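Nikivix Kitchen Words

A word list and sentence set for everyday kitchen talk, in English, Irish, Danish and Swedish. It is meant for people who write recipe apps, label printers, language lessons or anything else where "drawer" and "tray" must not get mixed up.

Version dated 8 Oct 2020. It replaces the April version, which had the Danish and Swedish columns swapped in two files. If you still have that one, delete it and download again. The row numbers have changed, so a patch won't work.

What is in the folder

words.csv has one row per word and language
sentences.csv has short sentences that use the words
pairs.csv lists words that people often confuse
notes.txt has remarks from the translators, unedited
old/ holds the first list from Sosov, kept for reference

All files are UTF-8 with Unix line endings. The separator is a semicolon. Commas turn up inside sentences and we got tired of quoting them.
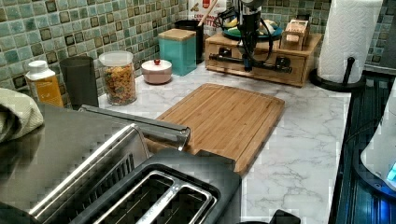 Columns in words.csv

id: a number that stays with the concept across all languages
lang: en, ga, da or sv
word: the base form, lower case unless the language calls for a capital
plural: blank if the word has none
gender: blank for English
region: blank means the word is used everywhere
source: the initials of the person who added it

A concept can have more than one row in the same language. "Stove" and "cooker" share an id, with US and UK in the region column. "Counter" and "worktop" work the same way. Please don't pick the first row and throw away the rest. The order means nothing.

How the words were collected

Maeve Mulligan wrote the English list from her own notes and from a set of old Arnik shop catalogs. Aidan Ó Néill did the Irish. Baldur Juhl did the Danish and Vilgot Sjöberg the Swedish. Each list was then read by one other person who speaks the language at home. Where the two readers disagreed, both words were kept and the row was marked in notes.txt.

Brand names were taken out unless people use them as the plain name of a thing. There were 12 cases of that kind and they are marked "brand" in the region column. It is the wrong column for it. It will be moved when somebody has time.

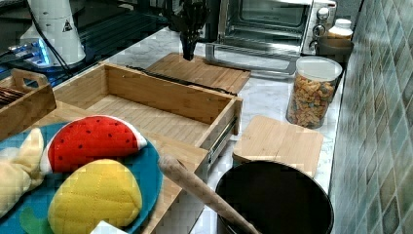 Toaster oven, bamboo board and a jar of snacks on the counter.

Known problems

The Irish rows for small appliances are thin. Several of them are dictionary terms that our readers had never heard spoken. They are correct, but a lesson built on them will sound stiff.

Verbs were added late. Only nine have full forms in all four languages: cut, peel, pour, stir, boil, bake, fry, wash and dry. The others have the base form only.

Compound words in Danish and Swedish are written as one word, with no mark where the parts join. If you need the parts, you will have to split them yourself. The Kováčik splitter does a fair job but trips over anything with a linking s.

"Toaster" and "toaster oven" are separate concepts with separate ids. The first release merged them, and a lot of mail came in about it. 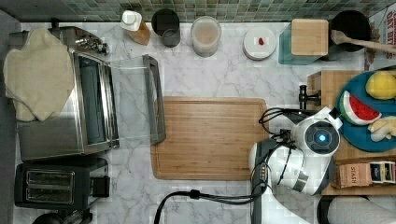

Vilgot Sjöberg wrote back that the split was right for English but made trouble in Swedish, where most people he asked would just say "liten ugn" for the bigger one and leave it there. He wanted that phrase in the list even though it only means "small oven". It went in under the same id as "toaster oven", with a note.

Sentences

Every sentence is short and can stand alone. None was copied from a cookbook. The writers were asked to put down things they would say out loud at home, so there are plenty of orders and very few full recipes. "Put the lid on." "Is there any bread left?" "Not that knife."

Sentences are linked to words by id. They are translated for sense, so the word order and even the number of words will differ between languages. Don't use them to line up text word by word.
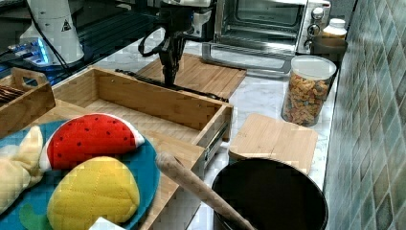
Could the pairs file have a column saying which way the mistake usually goes, asked Ruairí Geraghty after using it with an evening class. His learners said "press" for every kind of cupboard but never the other way around. The column is now there and is called "direction". It is filled in for English and Irish. Danish and Swedish are still blank.

Using it

Open the CSV files in anything that reads UTF-8. In some spreadsheet programs you must choose the semicolon by hand when importing, or everything lands in one column. Check the fadas on the Irish rows before saving. If they look like garbage, close the file without saving and import it again.

License

Free to use, change and share, also in paid products. Keep the source column if you pass the files on.

Corrections

Send the id, the language and what you think the row should say. One correction per message, please. Spelling fixes go in right away. Changes of meaning wait until the reader for that language has seen them.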